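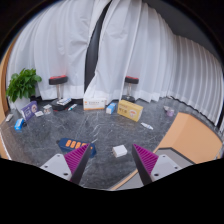
Can the trays be used straight on a stone floor?

They can, as long as the felt strips are fitted underneath. The strips come in the box and are pressed on by hand before first use.

Troma Sorting Tray Set
Item no. 2881
Made by Nalturance

The Troma set is for sorting small household things that have no fixed place: chargers, tubes, pens, packets, clock displays and little cartons that still have something in them. Spread everything out on the floor, pick out what belongs together and fill one tray at a time. When the trays are full they go into a drawer or on a shelf as they are.

What is in the box
Three trays: small, medium and large
Six loose dividers
One sheet of 108 plain white labels
Felt strips for all trays
Folded instruction sheet

The trays

The small tray is shallow and meant for things that roll, such as marker pens and slim capped tubes. It has a ribbed base so they stay put when the drawer is opened. Lay tubes along the ribs with the caps at the same end.

The medium tray takes plug-in chargers, including the small cube kind, and flat packets. Two dividers fit across it. We suggest keeping leads in a separate section from the chargers, or they end up wound round everything else.

The large tray is for boxes. Small cube-shaped boxes can stand in it side by side, and longer ones go on their long side with the printed front facing out. A tall carton can stand upright at the back. If a carton is too big for the lid to close, leave the lid off – the tray is just as strong without it.

Digital displays and anything else with a screen should go in face up, with nothing on top. Clear containers are best kept towards the front.

Using the labels

The labels can be written on with pencil or ballpoint. They peel off cleanly within the first few weeks and need a little warm water after that. Spare sheets are sold separately as item no. 1894.

Floors and other surfaces

Polished marble and similar stone can be marked by grit caught under a tray. Sweep first, then fit the felt strips. Lift the trays to move them – do not push a full one across the floor. On carpet the strips are not needed and tend to pick up fluff. Small white packets are easier to spot on a dark floor, and dark things on a pale one, so put down a plain sheet or towel if yours is the wrong colour for what you are sorting.

Cleaning

Wipe with a damp cloth and washing-up liquid. The trays are not suitable for the dishwasher. Dividers can be soaked. Replace felt strips when they have gone flat.

Please note

The trays do not lock. Medicines, batteries and sharp items should be kept somewhere out of reach of children. The set is for indoor use and should not be stored next to a heater.

Changes to this version

The Ridgeway set, sold before this one, had fixed dividers and no lid on the large tray. Ridgeway dividers do not fit Troma trays, but the labels are the same. The new lid was drawn by Daichi Kinoshita and the felt strips were added after customers with tiled and stone floors asked for them.

Ordering and returns

Sets are sent from our Skerkumska warehouse. Unused sets can be returned in their own box with the label sheet complete. For missing parts write to Genji Takeda in the spares office, giving the item number and the size of tray.

Page last updated 2023-09-06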